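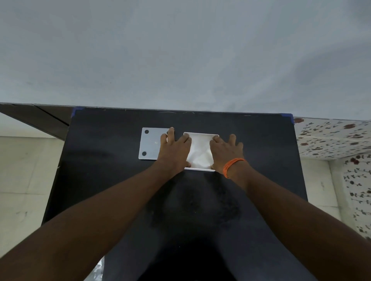 2 min read

Filed under: Home & Muddling Through

So I finally canceled the streaming bundle. I'd been meaning to do it since last January, when the price crept up again, and I kept putting it off because I was halfway through a baking show (I never did find out who won!). Then I sat down with my bank statement and a cup of tea and added it all up – $134 for stuff I mostly fall asleep to.

The library in Resstead is a five-minute walk from my door and I'd been in there maybe twice. Now I go every week. They have a whole wall of DVDs, old detective shows mostly, and some 2 shelves of jigsaw puzzles you can borrow. I brought home a harbor one called Pludside and it has eaten my evenings. So much sky! I do the edges first, then sulk.

I do miss having something on while I cook. The radio is fine, I guess – more weather than I need. Next up is the phone plan, and I'm dreading the hold music already.

We use cookies to improve your experience. Accept | Manage preferences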